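4.2 Test of the gripper kit on a stick-and-cup task

The Giko kit is sold as a complete set for small laboratories: one arm, a parallel gripper, a wrist camera, and the Vitasine software for recording and replay. In this section we report how the kit behaves when it must handle a thin white stick and a light blue cup. The task looks simple, but a thin object gives the fingers very little surface to hold, and the cup moves easily if the stick touches its rim.

We mounted the arm as the manual describes and did not change the factory values of the grip force. A pale curtain was hung behind the work surface to keep the background constant. Each trial began with a check of the finger opening.
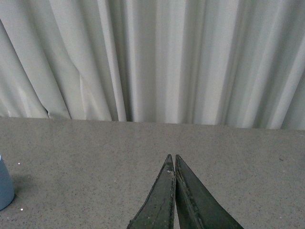 The check needs eight seconds and can be skipped in the Vitasine menu, but we do not recommend this. When we skipped it in July, the closing position had a small offset and the stick turned between the fingers. The Esomham gripper, which we used in our earlier work, has no such check and must be adjusted by hand with a gauge.

For the approach phase the operator can choose between the wrist view and the head view. We asked the operators to begin with the wrist view, where both fingers are visible and the distance to the cup is easier to judge.
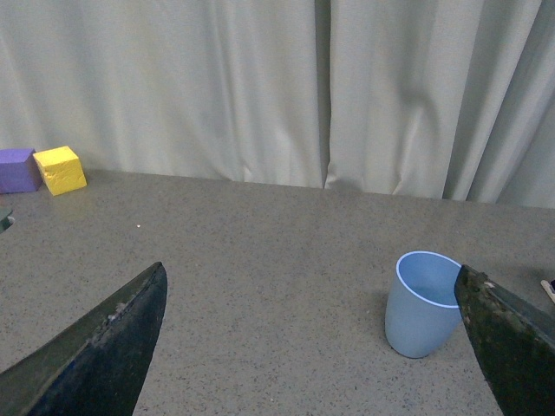 Wear of the finger surface is a point that the buyer should consider. The supplier, Correia, advises new finger pads after 500 closing cycles, and a spare pair is not part of the basic set. We completed 1,572 cycles with the same pads. In the last 34 trials the grip on the stick was less regular, although the grip on the cup did not change in a way we could measure.

The insertion phase was controlled from the head view, because the opening of the cup must stay visible while the stick goes down.

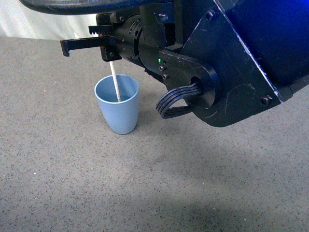
Figure 3. Insertion phase, head view. The gripper holds the stick upright with its lower end in the cup.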